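Open Day at the Irlow Sorting Rooms, Tramden
Posted Nov 23, 2025
Filed under: Days Out, Indoors

Tramden has a castle, a river walk and a well-regarded cheese shop, so naturally I spent my visit looking at soft drinks. The Irlow rooms open to the public twice a year, once in May and once now, and I had missed the May one through a combination of rain and good sense.

Irlow works out how shops and small cafes ought to store, shelve and carry things. It takes up 2 floors of an old bank near the station. Admission is free, and you get a paper wristband anyway, in case you want to feel you got away with something. The ground floor is mostly posters about shelf height. I read more of them than I had planned to, and I now have views on shelf height.

Upstairs is the drinks room, and that's where everybody ends up. The business of the day was getting cans into baskets, which sounds like nothing until you watch it for a while and begin to develop preferences. Mine is for lids up, packed close, with the basket at an angle so the whole lot leans on itself.

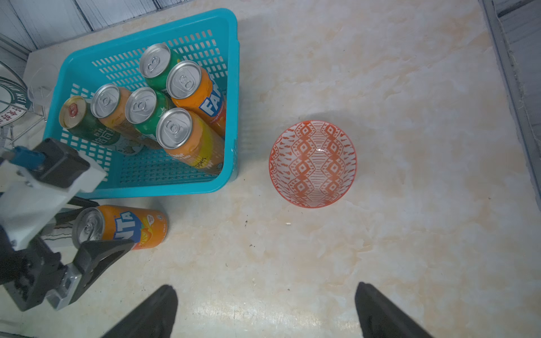 The handout calls this "nesting" and gives it a full page with arrows. My grandmother called it putting the shopping away, but she never had a handout. What the page does get right is that a basket with slots in it is a better thing than a solid tub, at least if you are the sort of person who likes to know what's at the bottom before you get there. I bought one on the way home. It holds onions.

The mix of drinks was better than I expected from an event with a poster about shelf height. Plenty of orange soda, some greens I didn't know, one with a gold lid and Chinese writing that I'd have happily taken home if anyone had offered. Nothing was offered. For refreshments you went back down to the lobby, where Thân, a coffee stand from the market, was selling a very good iced coffee with condensed milk. The line went out past the old vault door and I stood in it for the length of a short podcast.

When I got back upstairs, the loose cans were getting the attention. Cans lying on their sides are the villains of the handout (page 592 of the full Irlow manual, if you'd like to pay for the full Irlow manual). They roll, they hide their labels, and they take up far more counter than they have any right to.

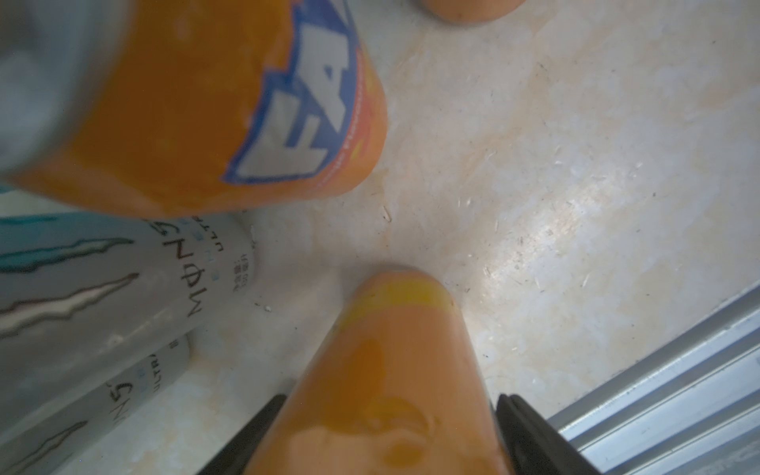 I will say the marbled countertop did a lot for the whole business. Everything looks more deliberate on a pale surface. At home I have dark brown tile, and a can of soda sitting on it looks like evidence.

The gift shop, a folding table by the stairs, had tote bags and a poster of the Steton warehouse, where Irlow apparently did its first big job. I asked if the warehouse could be visited. It can, by groups, in writing. I am still thinking about it.

Practical notes: the building is 800 yards from Tramden station, all of it uphill. The elevator works but is slow. Go before lunch if you want elbow room in the drinks room, and eat first, as the cheese shop closes early.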